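A thread on natural dyeing, as I've been at it all summer and can't stop talking about it! 2 Sep 2020

1/ Started with onion skins saved up in a paper bag. You simmer them for an hour, strain, and get the most glorious marmalade orange on wool. On cotton it's paler but still lovely.

2/ The walk out past Steltthorpe is full of weld and tansy. I only pick where there's masses, and never the whole plant. Weld gives a yellow so bright it looks like a highlighter pen.

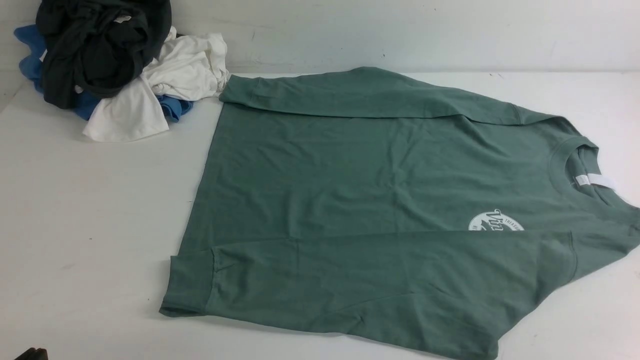
3/ Green is the tricky one! Hardly any plant gives it in one go, so you dye yellow first and then dip in a weak indigo vat – or add a pinch of iron to the weld pot. The colour I'm chasing on cotton is that soft sage, like the long-sleeved top with the ribbed cuffs. My best try so far came out nearer pea soup (I still love it).

4/ Mordant matters more than anything. Alum, weighed properly, overnight soak. I skipped it once and my lovely yellow rinsed straight down the sink.

5/ My notebook is up to 171 swatches now, all stapled in with the plant, the pot and the water. Rainwater and tap water give 2 quite different pinks from the same madder root!

6/ Next up is walnut husks. If you've got a tree, please tell me when yours start to drop – I have buckets ready.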